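Okeke has a USB night light that tells you the weather

May 15, 2024

Okay, I know I said no more lamps on this site for a while, but then Okeke went and announced the Tratelico this morning and I have been reading the product page over and over ever since. It's a little round night light that charges over USB and glows a different color depending on what the weather is going to do the next day. Blue for rain, yellow for sun, white for snow, and a sort of slow purple pulse if there's a storm on the way. You look over at it before you fall asleep and you know if you need the umbrella in the morning. I love it!

You set it up with an app on your phone (Android and iPhone both work), type in your zip code, and after that the lamp gets the forecast by itself over your home Wi-Fi. The phone can be switched off or in another room. I was happy to read that part, as I had one of those color changing bulbs a couple of years back that forgot everything it knew the minute my phone left the house.

Inside there are 27 small LEDs and a battery that Okeke says will run for seven hours on a charge. So it will get most of us through the night, but if you like a long sleep you'll want to leave it plugged in. The cable is in the box, the wall plug is not. It's USB-C, so the charger from your phone or tablet will most likely do the job, and you can also run it off a port on your computer if you want it on your desk during the day.

The whole lamp is the size of a grapefruit, going by the measurements on the page, and it comes in two finishes, sand and dark green. I'd go for the green. The top is a soft silicone dome and you tap it to change the brightness. Tap and hold and it switches over to plain warm light, with no weather at all, for when you want to read or find your slippers. There's also a setting where it shows the weather for today in the morning and flips over to tomorrow after dinner, and I think that's the one I would use all the time.

Now the price. It's 88 dollars, and yes, I made a face too. That's a lot for a night light. There are plenty of USB lamps out there for a quarter of that, and your phone will tell you the weather for free. But the cheap ones don't do this trick, and I really like the idea of not picking up the phone at bedtime (I pick it up to check the rain and then it's forty minutes later and I'm watching somebody restore a toaster). If it keeps me away from the toaster videos I can almost talk myself into it.

One thing I'm not so sure about is the account. You have to sign up with an email address before the lamp will connect, and the page doesn't say what happens to the weather colors if Okeke ever turns off its servers. I wrote to them and asked. I'll add the answer here when I get one. The plain warm light works without any account, so at the very least you would still have a lamp.

And for anybody with kids, you can pick your own colors in the app. If yours has decided that snow has to be pink, then snow can be pink. There's a lock for the buttons too, so little hands can't turn the thing up to full brightness in the middle of the night. I could have used that one on a whole lot of gadgets over the years!

Orders are open now at the Okeke web store and at Halusex, and shipping starts next month from the warehouse in Bondton. Halusex has it for the same price but they throw in a travel pouch, so I'd look there first. Shipping is free in the lower 48 and a few dollars extra for Alaska and Hawaii. For now it only knows US zip codes, but the page says Canada is being worked on.

If you remember the Okeke desk clock I wrote up in February, the one with the fabric front, this is from the same line and uses the same app. So if you bought the clock you already have your account, and the lamp should just show up under it as a second device. The clock is still going strong on my shelf, by the way, although the app did log me out twice and I had to dig up my password both times. Hopefully that's been fixed by the time the lamps go out.

I've asked for one to try and if it gets here I'll do a proper review with the battery run all the way down, a week of forecasts checked against what really came out of the sky, and a few words on how bright it is at the lowest setting. I'm picky about that last one. A night light that lights up the whole ceiling is no good to me. If there's anything else you want tested, put it in the comments and I'll add it to my list. 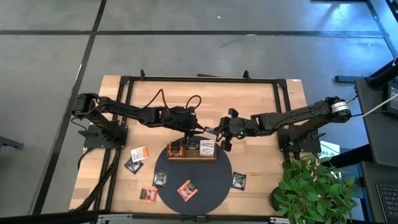

More USB stuff from this site

The mug warmer that works off a laptop port, two months later
Okeke fabric desk clock: my review
Which charging cables I keep in my travel bag
A tiny desk vacuum for crumbs, and yes it is loud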